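4. First use of the dryer

This section is for the Liritz heat pump dryer in a shared laundry room or at home. Please read section 3 (Transport and levelling) before you start. If the dryer was lying on its side during transport, it must first stand upright overnight. The compressor can be damaged if you start it too early.

4.1 Choosing the place

The dryer takes air from the room and gives air back to the room. It does not need a pipe to the outside, but it needs a room where the air can move. A small cupboard with a closed door is not a suitable place.

1. Choose a dry and frost-free place with a hard floor. Carpet closes the openings under the machine.
2. Leave a free space of 66 cm in front of the dryer, so that the door can open fully and you can stand beside it.
3. Check that the socket stays reachable after the dryer is in its place.
4. Push the dryer back slowly and watch the mains cable. It must not be under a foot of the machine.
5. Put the spirit level on the lid again. If the dryer has moved during step 4, repeat the levelling as in section 3.

Note: In a laundry room which several households use, plan also a flat surface for folding. It should be at the height of your hips or slightly higher. Folding directly on top of the dryer is possible, but the small vibrations make the clothes slide down, and the display is easily touched by mistake.
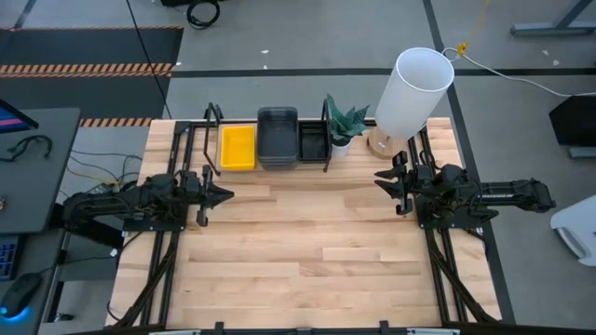 If the folding surface is of untreated wood, oil it before the first use and let the oil harden as the maker of the oil says. Fresh oil leaves yellow spots in white linen, and these spots come out only with difficulty. Pieces of cloth with oil on them must never go into the dryer, also not after washing. See the safety instructions in section 1.

4.2 Connecting the water drain

You can use the dryer with the water tank or with the drain hose. At delivery the dryer is set for the tank. When you use the tank, you must empty it after each load. For a shared laundry room we advise the drain hose, as the tank is often forgotten.

1. Switch off the dryer and pull out the mains plug.
2. Take off the short grey hose from the upper connection at the back. A little water may come out, so keep a cloth ready.
3. Put the long drain hose (in the accessory bag) on the same connection. Push until it stops.
4. Lead the other end to the sink or to the waste pipe. No part of the hose may be higher than the connection itself.
5. Fix the hose with the clip. A hose which is only hanging in the sink can jump out when the pump starts.

Caution: Do not drink the water from the tank or from the hose, and do not give it to animals. It contains fine lint. You can use it for a steam iron only if you filter it first.

4.3 Preparing the laundry

Most problems which our customer service hears about come from the preparation and from nothing else. Please take the time for it.

1. Read the care label of each piece. A square with a circle inside means that the piece may be dried in a machine. If the square is crossed out, hang the piece on a line.
2. Empty all pockets. Paper tissues block the lint filter, and lighters are a fire danger.
3. Close zips, hooks and press studs. Tie loose belts together.
4. Turn knitted clothes and printed T-shirts inside out.
5. Sort the laundry by thickness and not only by colour. Thin shirts are ready long before towels are, and if they are together, the shirts become too dry and are hard to iron.
6. Spin the laundry well in the washing machine. The more water stays in, the longer the programme takes and the more you pay for electricity.

Caution: The largest load is 9 kg of cotton, weighed dry. For mixed and easy-care fabrics the drum should not be more than half full. With too much laundry the drum turns, but the pieces in the middle stay damp.

Use for each kind of laundry its own basket, and agree in the house which colour is for what. In the Zondbridge handbook for house managers you find a sign which you can copy and hang on the wall. Without a sign the agreement holds only for a short time – we know this from our own building.

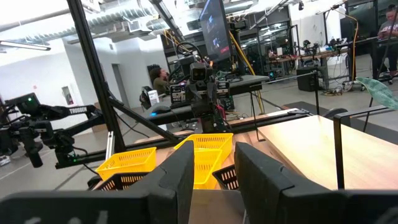
Baskets with open sides are better than closed tubs. Air can reach the laundry while it waits, and it does not start to smell so quickly. All the same, do not leave washed laundry waiting over night. If it smells already, wash it again before you dry it. The warm air makes the smell stronger, and it can stay in the lint filter also for the next user.

4.4 Starting a programme

1. Put the laundry into the drum piece by piece. Shake out sheets and duvet covers, or they roll up into a ball.
2. Close the door until you hear a click. Check that no cloth is caught in the seal.
3. Press On/Off and wait until the display is lit.
4. Turn the dial to the programme. For a first test choose Mixed, which takes almost 45 minutes with a small load.
5. Choose the degree of dryness (Iron, Cupboard or Extra).
6. Press Start.

Note: The time on the display is an estimate. The dryer measures the dampness and corrects the time during the programme, so the display may stand still for some minutes or jump back. This is not a fault.

Note: During the first two or three loads there can be a light smell of rubber. Open the window until it is gone.

If you have the Avance model with delayed start, you can move the start by up to 9 hours. Use this only for laundry which is well spun. Please respect also the quiet hours of your house.

4.5 Taking the laundry out

1. Wait for the signal. Until then the last part of the programme cools the laundry down, and it should not be interrupted.
2. Open the door and hold a basket directly under the opening. Small socks like to fall behind the seal – feel with your hand along the lower edge.
3. Take everything out immediately and fold it, or at least lay it flat. Laundry that stays in the warm drum gets creases.
4. Pull out the lint filter, open it and remove the lint with dry fingers. Put it back until it clicks.
5. Leave the door a little open.
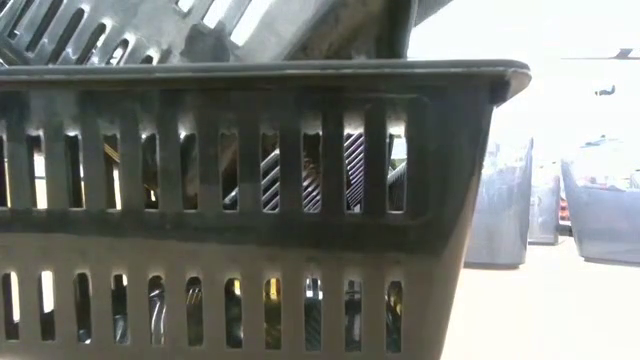 Fig. 4-3: Laundry basket with slotted side wall and flat rim

Caution: Do not put a plastic basket on the lid while the dryer is working. It can walk slowly to the edge and fall.

Wipe the rims and the handles of the baskets from time to time with a damp cloth and a drop of Swai or another mild soap. Dust and lint collect there and go back to the clean laundry. Do not use scouring powder. It makes the plastic rough, and fine fabrics will catch on it.

For the cleaning of the heat exchanger, continue with section 5.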